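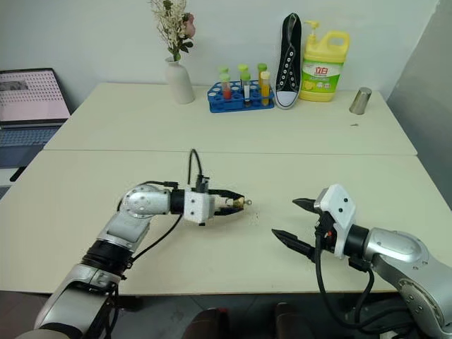
**Bakker to open home goods repair centre in Arkutberg**

ARKUTBERG, April – Bakker, the household goods retailer, has confirmed plans to open a repair and spare parts centre in Arkutberg. The centre will accept small kitchen appliances, lamps and storage items bought from any Bakker shop within the past 10 years.

Customers will be able to hand in items at the Arkutberg counter or at five existing shops in the region. Each item will be checked on arrival, and a written price will be given before any work begins. Customers who decline the repair will pay no charge.

The centre will stock more than 300 spare parts at opening, including lids, seals, handles and switches. Parts for the Sostameo kitchen range will be supplied by its maker, Distetti, under a 5-year agreement between the two companies.

"Many of our customers have asked for a single missing part and been told to buy the whole product again," said Imani Swai, Head of Customer Services at Bakker. "We want them to be able to order that part at the counter and take it home."

Repairs will carry the same guarantee terms at all drop-off points. The counter will open at 9 am and close at 5.30 pm. A list of accepted items and standard repair prices will be available in shops before the opening.

Press enquiries should be addressed to the Bakker press office, Arkutberg.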